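Resard Gel Base and Top Coat - Frequently Asked Questions

Last updated 22/01/2018

Do I need a lamp?
Yes. Both coats cure under LED or UV light. They will not dry in air.

Why is my top coat sticky after curing?
Gel leaves a thin uncured layer on the surface. Wipe it off with a lint-free pad and Laur Cleanser. If the nail is still soft under the layer, the coat was too thick.

How many color coats can I use?
Up to 3 thin coats. Pale yellows and whites usually need all of them.

Can I use regular polish between the base and the top coat?
No. Regular polish holds solvent, and the gel on top will wrinkle or peel.

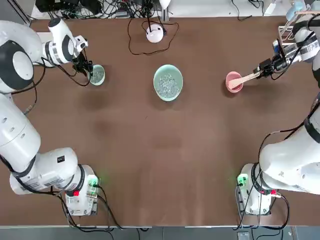
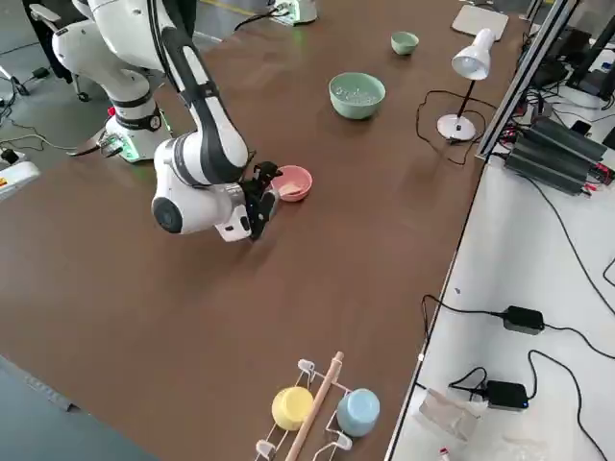

Photos: Zorkeck

How do I remove it?
File the top coat with a 100 grit file until the shine is gone. Soak in acetone, then push the gel off with a wooden stick. Do not pry. If it resists, soak again.

Is Nulto Matte cured the same way?
Same lamp, same time. Shake the bottle first - the matting powder settles.

My base coat has turned thick. Can I thin it?
No. Polish thinner does not work on gel. Keep bottles away from windows and from the lamp, with the neck wiped clean.

What changed in June?
The brush is now flat and wider. The formula is the same, and old and new bottles can be used together.

Which sizes are sold?
Salon refills are 130 ml. Single bottles are listed on the order page.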